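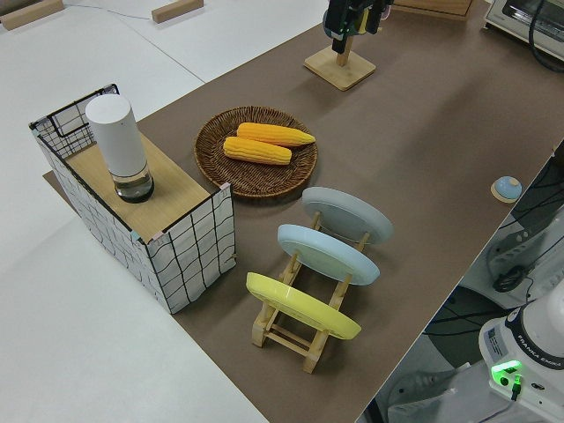 Buy the Camera Before the Second Gripper

Donlow spent January comparing grippers for kitchen tasks, and completed 1,293 trials. Our institute welcomes the effort but questions its emphasis. Of the 187 failures recorded, 93 were traced to poor camera placement. Budgets should follow that evidence. A plain two-finger gripper is enough for a drawer handle. 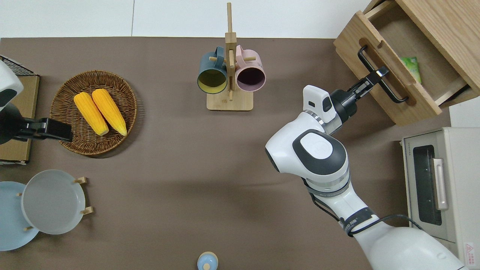
Eleni Papadopoulos objects that a well-placed camera cannot rescue worn fingertips, and asks that both be tested together.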